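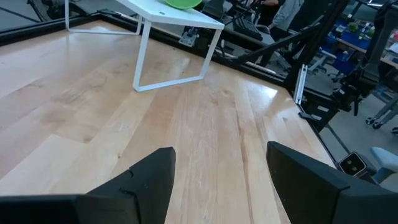
Cedodell presenta Flandon, su nueva colección de mesitas elevadoras para quienes comen, trabajan y viven alrededor de una misma mesa

27 de diciembre de 2024

Hay casas en las que la mesa grande sirve para todo: se desayuna, se hacen los deberes, se doblan las servilletas y, cuando llega la noche, todavía hay que encontrar un hueco para la ensaladera. Pensando en esas casas (y en las nuestras, que son iguales), en Cedodell hemos preparado con muchísimo cariño la colección Flandon, que llegará a las tiendas en marzo y que hoy tenemos la alegría de dar a conocer.

Flandon es una familia de mesitas bajas para colocar encima de otra mesa. El tablero es blanco, plano y rectangular, y descansa sobre patas finas de metal, también blancas, dobladas en forma de trapecio abierto, de modo que la madera de debajo sigue a la vista y el conjunto resulta ligero. Sobre un tablero de listones claros, con sus vetas y sus nudos, basta un cuenco verde vivo para que el rincón se anime, y confesamos que esa combinación se ha convertido en nuestra favorita durante estos meses de trabajo.

La colección se compone de 3 tamaños, desde el más pequeño, para un cuenco de fruta o una tetera, hasta el mayor, en el que cabe una fuente para compartir. El diseño ha corrido a cargo del estudio Tedesco, con el que colaboramos desde hace 8 años y que ha tenido la paciencia de dibujar las patas una y otra vez hasta que todos quedamos contentos.

La primera producción será de 4.000 unidades y se venderá en los establecimientos Asto y en nuestra propia tienda. Quienes ya tengan piezas de temporadas anteriores podrán combinarlas sin problema, pues hemos mantenido el mismo tono de blanco. Para el cuidado diario recomendamos un paño suave apenas humedecido y, si se coloca sobre madera barnizada, levantar la mesita en lugar de arrastrarla.

Los medios y comercios que deseen recibir el catálogo o solicitar una muestra pueden dirigirse al departamento de comunicación de Cedodell, donde les atenderemos encantados.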